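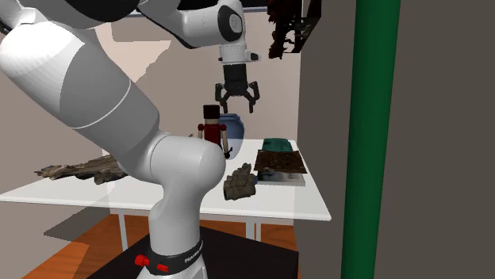 White table with a few bits and pieces on it.

Keeping your sky-watching kit in order: my kitchen table tips

12/02/2025

I've been going out to look for odd lights since I was at school, and most of my nights have been spoiled by flat batteries and fogged-up lenses long before anything strange could turn up in the sky. So this page is all about looking after the gear at home (the sightings have their own page, and yes, the Dustwood one is still being typed up!).

Binoculars first. When you come in from the cold, leave them in their closed case in the hall for an hour or two before you open it. I used to bring mine straight into the kitchen with the kettle going and then wonder why they'd misted over. Blow the grit off with a rubber puffer, then use a clean, soft lens cloth, and go gently. No kitchen roll, please, and no window spray.

Torches. You want red light so you don't lose your night sight. Red sweet wrappers and an elastic band will do, but use two or three layers, as one lets far too much white through. Check that the torch doesn't get hot before you cover it. Mine is an old LED thing and stays cool all night.

Batteries hate the cold. I keep the spares in an inside pocket and put a dab of nail varnish on the ones I've charged, so I'm not guessing in the dark. Wipe it off with remover when they're used up, or just buy two colours of tape, as Marlene Doucette does.

The notebook. Pencil, always! Biros give up on a frosty night. I rule the pages before I leave: time, direction, how high up, how long it lasted, weather. Hold your fist out at arm's length and it covers ten degrees of sky or thereabouts, so you can write "two fists above the barn" and work it out at home.

Flasks that smell of old tea: a spoonful of bicarb, hot water, leave overnight with the lid off, rinse well. Do the stopper too.

For damp boots, stuff them with newspaper and change it before bed. Keep them away from the radiator or the leather cracks. I lost a lovely pair that way in June, of all months, after the wet night up at Kallitz.

Next time I'll do folding chairs and how to stop them squeaking.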